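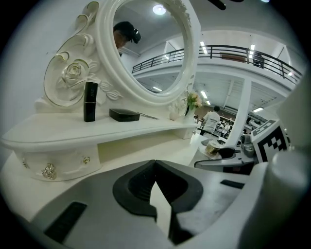
Furniture for the bedroom has always been asked to do two jobs at once, and in this chapter we are going to spend a good long while with the piece that feels the pull between those jobs more than any other. A bed can be as fancy or as simple as you please and you will still sleep in it. A dressing table, though, has to be handsome enough to sit in the best light in the room and practical enough that a person can find a pair of tweezers on it at six in the morning. Look at how a carved white vanity handles this. The ornament climbs and curls beside the oval mirror, with a full-blown rose tucked inside one of the scrolls and thin lines of gilding picking out the edges, while the raised shelf in front of the glass is left plain, so that a flat black compact can lie on it and be seen at once. The carving goes where the hands don't need to go. If you remember one thing from this chapter when you get to the workshop exercises, I would be happy for it to be that.

You have already met some of the relatives of the dressing table. In Chapter 9 we looked at washstands and chests, and you may recall the long discussion of the Closilcombe chest, with its lift-up lid and the little till inside for combs and pins. (If you skipped it, do go back, because we'll be leaning on those drawings.) The dressing table borrows the storage of the chest and the height of the washstand, and then adds the one thing neither of them had, a mirror that belongs to the piece and can't be carried off to another room.

What the mirror changes

Once a mirror is fixed to a table, nearly every other measurement has to answer to it. The sitter's eyes need to fall somewhere near the middle of the glass, the knees need room underneath, and the elbows need a place to rest. The students in our Inness evening course usually begin by drawing the table and adding the mirror last, and I understand why, since the table is the part that looks like carpentry. Try it the other way around this time. Draw the seated person, draw the line of sight, set the mirror on that line, and let the tabletop come up to meet it.

A mirror also gives back whatever is across the room. A ceiling light may show up as a bright round spot high in the glass, and a railing may run straight through the spot where you hoped to see only a face. None of this is visible on a floor plan, and it's the reason we ask you to visit the room with a hand mirror before you settle on a wall.

Ornament and dusting

Now we come to a subject that textbooks are a little shy about. Deep carving holds dust. Leaves with cut veins, petals in layers, and stepped moldings all have corners that a folded cloth will slide right over, and white paint shows every bit of it. A soft, dry brush does better, worked from the top of the piece down so that you aren't sweeping dirt onto a part you have just finished. Go gently along any gilded line! Gilding can be very thin, and rubbing wears it away first on the high edges, where everyone will notice.

The case study at the end of the chapter follows a painted vanity through a full cleaning and touch-up at the Qaisi workshop. The whole job was budgeted at $3000, and you may be surprised to see how much of that went to the carved rim of the mirror and how little to the drawers.

What you will need

For the exercises, please have on hand a tape measure, a soft pencil, a hand mirror, and the Grillus pattern sheets from the back of the book. Exercise 2 asks you to work with a partner, one sitting and one measuring, and you should set aside 90 minutes for it. Bring a few everyday things from your own dresser too, such as a lipstick, a hairbrush, and a small vase if you have one, so that you can lay out a shelf at full size on paper and see what fits.

Section 10.1 Finding the Height of the Table

We begin with the chair. Many beginners measure from the floor to the underside of an existing table and copy the number, but a dressing table is used with whatever seat the owner already likes, and a low padded stool and a dining chair put the same person at quite different heights in front of the same glass. Have your partner sit down in the chosen seat, shoes on, and look straight ahead before you take the first measurement.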